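4. Placing things in the shelf unit

Before you start this section, the Plimlow shelf unit must be fully assembled and fixed to the wall as explained in section 3. Wait until the glue in the side joints is dry. This takes 2 hours in a normal room, and longer in January if the room is not heated.

4.1 Prepare the compartments

1. Wipe all inside surfaces with a soft cloth and a little water. Do not use alcohol or powder cleaner, they make the cream finish dull.

2. Check with your finger that no screw head is standing out on the inner walls. If you feel one, turn it in by hand until it is flat. Do not use an electric tool for this.

3. Decide which compartment is for which kind of thing. The tall and narrow compartment is good for bottles. Wide things go better in the other compartments.

Note: The narrow compartment has 370 mm of free height. Measure your bottle together with the cap before you choose this place.

4.2 Put in a bottle

1. Close the cap well.

2. Hold the bottle by the body and bring it in with the bottom first, a little inclined, so the cap passes under the front lip of the top panel.

3. When the bottom touches the floor of the compartment, push the bottle slowly to the back until it stands straight. A bottle which stays leaning, like the one with the blue cap in the picture, is not yet in its final position.
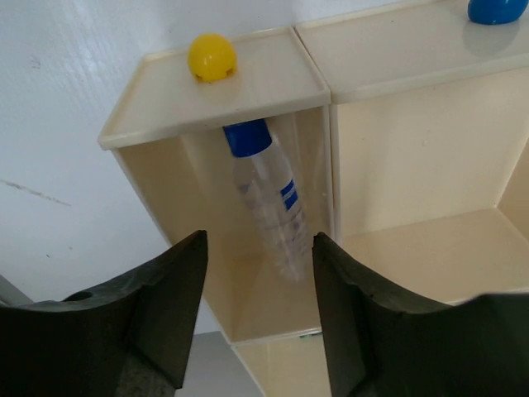
4.3 Use the top panel

1. Put only small and light things on the top panel. The maximum load is 10 kg, and it must be spread over the panel.

2. Place round objects near the back. The raised rim is there to stop them if they roll, but it is low and goes only along the back and the left side. At the front there is no rim, only the rounded lip.

3. Keep the part of the panel which comes out past the side wall free of heavy things. Do not lean on it and do not use it as a handle.

CAUTION: Never lift the unit by the top panel. Two persons must lift it from the base - one at each side.

4.4 Regular check

After the first 50 days, check the wall screws and tighten them if necessary. Later, one time per year is enough.

If a top panel is damaged, write to Wesomon spare parts and give the number printed on the bag of screws. Panels from the older Imton series do not fit.

Text of this section revised by Emiliano Saavedra, 2022-10-14.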